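**Gripper keeps closing past setpoint, then won't release**

**wosstead_bench** - August 5, 2019

Two-finger gripper on a bench arm, homemade linear rail for the base. Job is moving lumps of clay out of a plastic bowl and onto the counter for a pottery studio. It ran fine from January until last week. Now the fingers close past the commanded width, the motor stalls, and the driver faults with code 8. After that it ignores the open command until I cycle power.

Cycle 1121 was the first fault in the log. Since then it has done it 55 times. Supply is good and I swapped the finger cable already.

**Petersen**

Code 8 on most of those small drivers is overcurrent. What is your current limit set to, and did anybody change it?

**wosstead_bench**

Limit is the same as January. I have the config under version control and there are no edits.

**ulus_k**

Then it's the encoder. Clay dust gets into everything. Pull the cover and look at the disk.

**Ajith Chettiar**

I don't think it's the encoder. A dirty disk gives you random position errors, and this one always goes wrong in the same direction. My money is on a slipping coupling. The motor turns, the finger doesn't follow, your zero moves a little every cycle. Mark the shaft and the coupling with a paint pen and run it 166 times.

**ulus_k**

Random on a clean one, sure. If you lose counts only under load it will drift one way. I have seen it on two arms.

**wosstead_bench**

Will do both. Also, it got my thumb on Friday. It had faulted, I reached in to free the clay, and it closed again. Bruise only.

**Dirico**

Stop there. Forget the encoder until you fix that. A faulted driver should not be able to move the fingers. Do you have an e-stop that cuts motor power, or only one that tells the controller to stop?

**wosstead_bench**

Only the software one. The arm is slow and the force is low, so I never wired a relay.

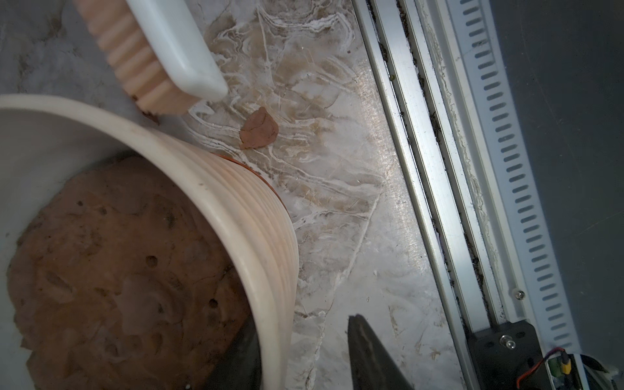
I'll put a relay on the motor supply before I run it again. The logic side can stay up so I keep the fault log.

**Petersen**

Good. I'd clean the rail while power is off. Grit in the grooves won't cause code 8, but it will give you the next fault.

**Ajith Chettiar**

Agree with Dirico on the relay. Still say coupling.

**wosstead_bench**

Relay is in and tested. Paint marks were off by a few degrees at the end of the run, so the coupling is slipping. The set screw was loose. I opened the encoder too and there was dust on the disk, so I cleaned it. Can't say yet if that was part of it.

**ulus_k**

Run it a week before you close the thread.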